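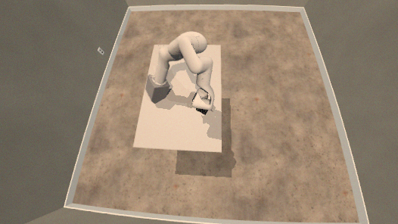
The Rana Work Table

Our best-selling table, back in stock in the long size

If you have ever tried to cut out a winter coat on the dining room floor, with a cat on one sleeve and your knees complaining, you already know why we make the Rana. It started as a table for people who sew, and over the years it has found its way into potting sheds, schoolrooms, print studios and at least one bakery, where I'm told it is used for icing and nothing else.

Rahel Kaufmann drew the first Rana for her own sewing room in Grilthorpe. She wanted a plain top with no lip and no drawer to bump into, something she could walk all the way around with a pair of shears in her hand. We have changed the feet twice and the finish once, and the shape has stayed just as she drew it.

The top

The top is a single flat slab in our off-white matte finish, which we picked so that lamplight doesn't bounce back in your eyes when you're working late (and so that a dropped pin shows up, mostly!). Chalk wipes off with a damp cloth. Ballpoint takes a little dish soap and some patience. Please don't use scouring powder on it – it will leave a shiny patch and there is no bringing the matte back after that.

You can clamp things to the edge. A machine vise, a reading lamp, a pasta maker, all fine, as long as you put a scrap of felt or cardboard under the jaw.

Height

The legs are sold in two heights, sitting and standing. Most people who cut fabric or roll dough are happier with the standing legs, and most people who write or do puzzles want the sitting ones. If two of you share the table and can't agree, order the spare set for $80 and swap them over. It takes 10 minutes once you've done it the first time, and a good deal longer the first time.

Putting it together

The Rana comes in two boxes. The top is heavy, so have a friend with you. Lay it face down on the blanket it's wrapped in, fit the legs, and tighten each bolt only halfway until all of them are in. There are 13 bolts in the bag and you need 12, so don't go hunting for where the last one goes.

Goes well with

Flurnutik cutting mat, long size
Tason clip-on lamp, white or gray
Rana under-shelf (fits the standing legs only)

Delivery and returns

We deliver on Thursday in and near Grilthorpe, and by carrier everywhere else. Orders placed in January can run a little behind while the workshop catches up after the holidays. If the table isn't right for your room, keep the boxes and call us, and we'll work out the pickup together.

Questions about sizes, stairs or narrow hallways go to Ntombi Molefe in the shop. She has talked a great many tables around a great many corners, so have your doorway measurements handy when you call and she'll tell you plainly if it won't go.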